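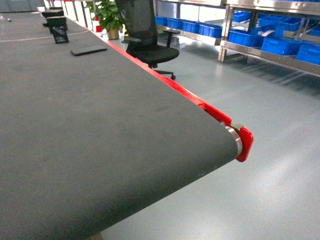 Slide 1. Conveyor belt with red side rail and metal roller.

Good evening and thank you for coming. My name is Su-chen Huang and I help people who buy their first flat. Tonight I speak only on one subject: the service charge.

(Wait for the door to close. Ask who has already received an offer letter.)

When you look at a flat, you see the price. The service charge is written smaller, often on the second page. Please read it before you book a second viewing. My clients at Surkow Court paid 52 pounds a month in the first year. Then the lift needed repair and each owner received a bill for 700 pounds. The bill was correct. It was in the lease, but they had not read this part.

Slide 2. Three papers to ask for.
The accounts of the building for the last years. The plan for large works. The insurance certificate. Ask the seller's agent by email, not by phone — you will want the answer in writing.

(Garnet Fehr explains the reserve fund here, 6 minutes. Give him the microphone.)

After Garnet: a reserve fund is money which owners save together for the roof, the lift, the outside walls. A low charge with an empty fund can be an expensive flat.

Slide 3. The Yip Street case.
Two flats, same size, same floor, different buildings. Go slowly with the table, last time I was too fast. Show first the yearly charge, then the fund.

If somebody asks about ground rent: this is the talk in November, please take a leaflet.

Questions. Repeat each question loudly, the back rows cannot hear. Lights and heating go off at 9 pm, so last question at quarter to nine.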